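Lurnora Grip Kit - sensor glove and hand-held gripper set
October
By the Diker product desk

The Lurnora Grip Kit records what a human hand does so that a robot can be taught to do it later, ideally with less sighing. You get a sensor glove, a marker cube for the back of the hand, a wrist strap, a hand-held gripper tool with its own wide camera, and a logger that writes the lot to one file. It works on any table you can clear for an afternoon.

Before you order, please read the next part. We sold the first batch without it and our inbox has not recovered.

The fault

On first-batch kits, the glove can lose its thumb signal while the logger carries on looking pleased with itself. The status screen stays green. The file keeps growing. You find out when the robot, having studied your work with care, picks up a bottle using four fingers and optimism.
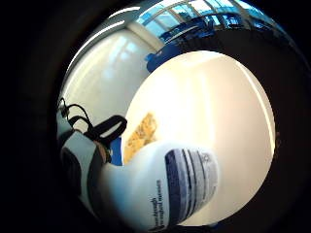
We traced it to the connector where the glove lead meets the strap. Pick up something light and it behaves. Pick up something with a wide body, so the wrist has to turn and the palm opens, and the lead pulls at an angle the connector was never happy about. Our own testers at the Luik office lost 25 recordings this way before anyone thought to look at the thumb. The robot arm then dropped a full bottle from shoulder height - the mop was not included in the kit either.

There is a safety side to this. An arm replaying a bad recording may close too late, or let go too early. Do not stand within reach of it, do not hand it anything you are fond of, and keep the stop button on your side of the table.

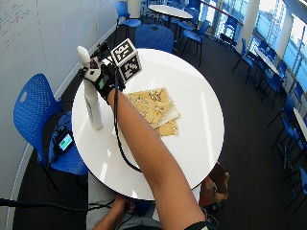
Kits in the current batch have a locking connector and a longer lead. The logger also now stops and beeps if any finger goes quiet for 4 seconds. The beep is unpleasant. We tried a nicer one and people ignored it.

If you have a first-batch kit

- Update the logger before anything else. The old software will not notice the fault.
- Leave a loop of slack at the wrist and keep the lead out from under your forearm.
- Open and close the hand fully at the start of each recording, then check all the fingers in the playback.
- Throw away any recording with a flat thumb line. It cannot be repaired, and we have tried.
- Write to us for a free replacement lead.
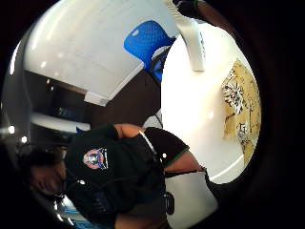 What we still can't fix

The lead is still a lead. It will find the chair leg, the table edge and your other sleeve. A wireless version has been promised by our Velex division for long enough that we have stopped putting a season on it.

The new connector is rated for 1000 insertions. Guarantee on glove and lead: 30 months.

Comments (3)

gripe_and_grab: Ours did exactly this. Two weeks of training, then the arm held a mug like it had been told a secret about it. New lead sorted it.

tablethree: Can the beep be turned down?

Diker product desk: No.

Contact: use the form on our support page | Copyright Diker, all rights reserved | Back to top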